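The arm had been bolted to the bench in Idach Lane since July, and in that time it had dropped one memory module on the floor and put none into a slot. Ziad Akl kept a log. The entry for 29/08/2020 began with the torque limits and the word "again."

The procedure was simple on paper. Move to the approach point over the memory slots. Descend slowly. Stop when the motor current rose. Record the height. He had typed it into the controller himself, a secondhand Pincombe unit with a fan that ticked, and the controller had accepted it without complaint.

Ragnarsson owned the workshop and most of the tools in it. She had rented him the bench on the condition that he sweep under it. She pulled up a stool and read the log over his shoulder.

"You wrote that the board moved."

"The board is screwed down."

"So the board didn't move."

"The numbers moved," Akl said. "Same command, 15 runs. It started over the slot. By the last run it was 4 millimeters off."

"In which direction?"

"Toward the processor socket."

She asked to see. He cleared the fault, set the speed to 30 percent and sent the arm out over the board with the fingers closed.
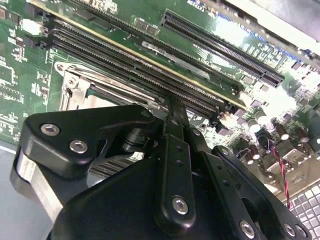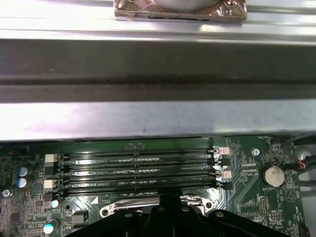 *Wrist camera. The gripper over the motherboard, memory slots and processor socket in view.*

He held it there and read the joint values aloud while she wrote them down. Then he sent it home, sent it back, and read them again. The values were identical. The position, checked against a steel rule, was not.

"Then the joints think they're right," Ragnarsson said.

"They always think they're right."

"Which one carries the most load at that reach?"

"The shoulder."

She got down on the floor with a flashlight. Akl heard a hex key click against metal, then a longer silence than he liked. The encoder was mounted on the motor side of an Ovau gearbox. Everything past the gearbox was taken on trust. She put one finger against the output coupling and told him to lift the arm by hand, gently. He lifted. The coupling turned. The shaft inside it stayed where it was.

"Set screw," she said.

"I tightened that."

"Did you use thread locker?"

He looked through the log. There was an entry for the coupling, with a torque value and his initials. There was no mention of thread locker.

They took the shoulder apart and laid the pieces on a towel. The shaft had a bright ring worn into it where the screw had skated. Ragnarsson filed a small flat and Akl cleaned it with alcohol. They waited for the compound to cure, and she made him sweep.

It was dark when he powered the arm up. The cycle counter on the controller rolled to 3000 as it homed. He ran the approach, measured, and wrote down the number. He ran it again and wrote down the same number.

"Do you want to try a module?" Ragnarsson asked.

He took one from the tray, looked at its gold edge, and put it back.

"Thirteen more runs," he said, and pressed start.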